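Trade and Customs Researcher, Bruvora

Full time or four days a week, your choice. Work from our office or from home, anywhere with a decent connection and a time zone that overlaps with ours until early afternoon.

Bruvora is a small newsroom and research shop that follows what happens to goods when they cross a border. Tariffs, quotas, licensing rules, anti-dumping cases, the odd fight over whether a thing is a snack or a vegetable. We started in 2013 as a weekly email that Purificación Miranda wrote at her kitchen table for a handful of freight forwarders. Now there are 10 of us, and the email goes to importers, trade lawyers, economics teachers, a few ministries and a surprising number of retired customs officers who write back with corrections (we love them, please keep it up).

We're looking for someone to join the tariffs desk, led by Vega Olmedo. If you've ever opened a national tariff schedule to check one line and looked up an hour later, deep in the notes to Chapter 84, we would really like to hear from you!

What you'd be doing

Most of your week would go to our tariff tracker, the database behind nearly everything we publish. When a government changes a duty, adds a product to a licensing list or quietly lets an exemption lapse, you find the original notice, read it, work out which product codes it touches and write it up so that a busy person can understand it over coffee. Some notices are two paragraphs long. Some are scanned, sideways, with an annex that refers to another annex from a different year. You'll get to know both kinds.

You'd also write for the weekly email, usually one short item and now and then a longer one. Recent pieces from the desk covered a safeguard duty on ceramic tile, the way seasonal tariffs on onions work and who ends up paying them, and a long dispute about whether a toy sold as a set should be taxed as a toy or as its parts. That last one got more replies than anything we ran all winter.

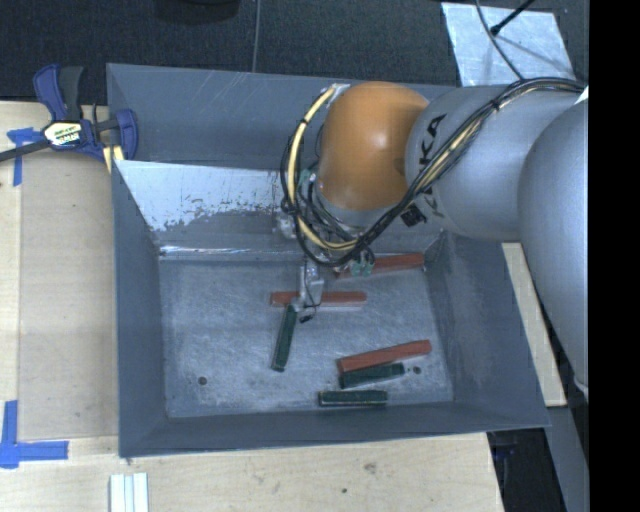
Then there's the archive. Vega has been building a history of tariff schedules going back to 1828, the year of the American "Tariff of Abominations," and it's a wonderful, messy thing. Rates on molasses, hemp, sailcloth, wool by the pound. About one day in the week you'd help turn old printed tables into something people can search and compare. Grikadine, the tool we built for this, does the first pass, and a person checks every line after it. You don't need to know how to program. You do need to be the sort of person who notices when a decimal point has wandered.

Who we're hoping to meet

Somebody who reads carefully and writes clearly. We care about that far more than about your degree. People on the team have come from economics, from a port office, from a regional newspaper, from a law library and from a shoe importer's back office.

You should be comfortable with numbers, percentages especially, and able to explain the difference between a duty of so much per kilo and a duty on value without making anyone's eyes glaze over. You should read English well and at least one other language well enough to get through an official gazette with a dictionary nearby. Spanish, Portuguese, Turkish, Indonesian and Vietnamese would all be especially handy right now, but tell us what you have.

Experience with the Harmonized System is a plus. If you've never heard of it, Vega will teach you, and she's a very good teacher. She spends the first month sitting next to new people (or on a call with them) going through real notices one by one.

How we work

We have one fixed meeting, on Tuesday at 10, where we go through what's moving and decide who takes what. The email closes the following evening. The rest of the week is yours to arrange with the desk. We edit each other a lot, kindly and in detail, and everything gets a second reader before it goes out, Purificación's own pieces included.

Bruvora is paid for by subscribers and by the Sjöberg Fund, which supports the archive and has no say in what we publish. We don't take money from companies or trade groups involved in the cases we cover.

Pay and the rest

The salary is on a published scale that everyone here can see, and we'll send it to you before the first interview so you can decide whether it's worth your time. You get paid leave, a budget for language classes, and a laptop. There's a yearly get-together, too, last time with a tour of a container terminal, which was cold and completely great.

How to apply

Send us a résumé and a one-page letter. In the letter, pick any product you like and tell us what happens to it at a border of your choice: what it's classified as, what duty applies, and one thing about the rule you found odd or interesting. We want to see how you think and how you explain things, so please don't worry about choosing something grand. The best letter last round was about umbrella handles.

Write to the tariffs desk through the contact form on our site and put Asilik in the subject line, our name for this hiring round. Applications are open until the end of February. We read them as they arrive, and everyone gets an answer.

Interviews are by video, first with Vega and then with Purificación and one other person from the team. Between the two there's a short paid exercise based on a real notice. If you have a question before applying, use the same form and Vega will get back to you.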